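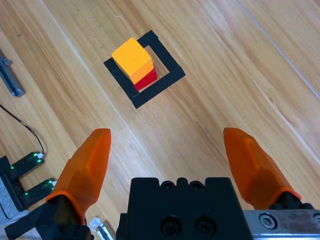
A yellow-orange block rests on a red one at the taped square, with the gripper's orange fingers standing open.

Budgeting for the Second Arm

The first robot arm is seldom the expensive one. Institutions that purchase a single unit tend to fund it from a discretionary line, place it where there is space, and absorb the extra hours without recording them. The second arm goes through a formal request, and it is at this point that the real costs are set down on paper.

Wulurach, a technical institute with a modest automation program, reached that stage in August. Its equipment office had been asked to approve five additional workstations for manipulation exercises of the most basic sort: picking up a block, placing it inside a taped boundary, stacking one block on another. The original request listed arms and grippers only. It was returned to the department with a request for a full schedule of costs.

The revised schedule was instructive. Arms and grippers made up 70 percent of the total in the first version once shipping was included. In the final version they made up 50 percent. The remainder went to mounting plates, cables, wrist cameras, spare fingers, power supplies, and staff time for setup and calibration. None of these items is large. Taken together they equaled the price of the machines.

Gripper fingers deserve particular attention. They are the part that meets the work, and they are the part most often changed. Soft or molded fingers may be replaced several times within the life of an arm, and a change of finger usually means a new round of calibration. Wulurach now enters fingers as a consumable, in the same column as tape and test blocks, and reorders them on a fixed schedule.

Jutico, which supplies components to schools and small laboratories, quotes mounting hardware separately from grippers. Boateng bundles the two. Buyers comparing the quotes line by line should confirm which screws, adapters, and connectors are included — a missing adapter can hold up a workstation as long as a missing arm.

Support contracts are harder to judge. The institute declined full coverage and set aside 20 percent of the purchase price for repairs over the life of the equipment. Hornosa, a contract packaging firm that buys at a similar scale, made the opposite choice and pays an annual fee. Its production schedule allows little downtime, and a teaching laboratory can usually move a session to another station.

Floor space was the last item settled. A tabletop arm needs a clear working area, a route for its cables, and room for a person to reset the objects between attempts. The institute's planners had allowed for the first of these and had to redraw the room for the other two.

The order was approved in two stages, with the second release of funds tied to a review of hours logged on the first stations.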